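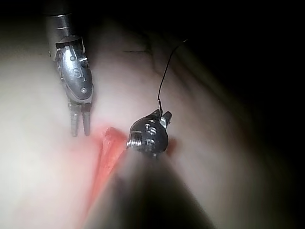
Two instruments at the incision on the practice tissue, with the suture thread leading up from the needle driver.

Suturing study: first results with the wrist view

The suturing group at Radwood has finished the first part of its study on learning from demonstrations, and Akosua Baidoo presented the results at the internal meeting on 23rd May. For readers who could not come, we give a summary of what was done and what was found.

The question of the study is a simple one. When a policy is trained to control two surgical instruments from recorded examples, how much does it gain from a close view of the instruments, in addition to the usual endoscope view? In earlier work the group used only the endoscope. The policy could bring both instruments near the wound, but it often stopped a little too high above the surface, or it closed the jaws beside the thread. Akosua suspected that the depth was the main problem, and she proposed to add a small camera at the wrist.

The data set is called Loner. It contains 2,214 demonstrations of single stitches on practice tissue, recorded by operators at Radwood and at our partner site in Erthorpe. Each demonstration is divided into short phases: approach, needle entry, pull through, handover, and tying. The operators were asked to work at their normal speed and to keep the failed attempts in the recording, so that the policy can also learn how a person recovers from a missed grasp. This was discussed for a long time in January, and not everybody agreed with it. The final data set keeps the failures, but marks them.

Two policies were trained with the same network and the same number of training steps. The first one received the endoscope view only. The second one received the endoscope view and the wrist view together. The actions are given relative to the present position of the instrument tip, and not in the coordinates of the robot base. Readers who followed the Manalastas project will know this idea. The cable-driven joints do not report their position very exactly, and a relative action suffers less from this error.

For the test, both policies performed almost 2,000 trials of the handover phase on pads that were not used in training. The policy with the wrist view completed the handover clearly more often, and the difference was largest when the thread was lying over a fold of the surface. In the approach phase the two policies were nearly equal. For tying, the group does not want to give a result yet. The number of complete knots is still small, and the two persons who judged them did not always give the same score.

There is also one negative result which we find useful. When the shaft of an instrument covers a large part of the wrist view, the second policy becomes slow and sometimes waits without moving. The first policy does not have this behavior, because it never learned to depend on that view. Akosua tried to hide parts of the wrist view at random during training. It helped with the waiting, but it made the needle entry less precise. She would like to try a shorter history of frames next, and a different angle for the camera mount.

Several colleagues asked in the discussion if the result would be the same on real tissue. The answer is that we do not know. The practice pads have an even color and they do not bleed, and a wound on them stays where it is. The group plans a smaller series with more varied pads before any other step is considered. Erthorpe has offered to prepare these pads, and the first ones should be thicker and less smooth than the present type.

The written report, with the tables for every phase, is in the shared folder of the group. The recordings can be requested from Akosua, but please note that the full set is large, and it is better to ask for the phase you need. She is also looking for two more operators with some experience at the console. One session takes a morning, and training on the labeling tool is included.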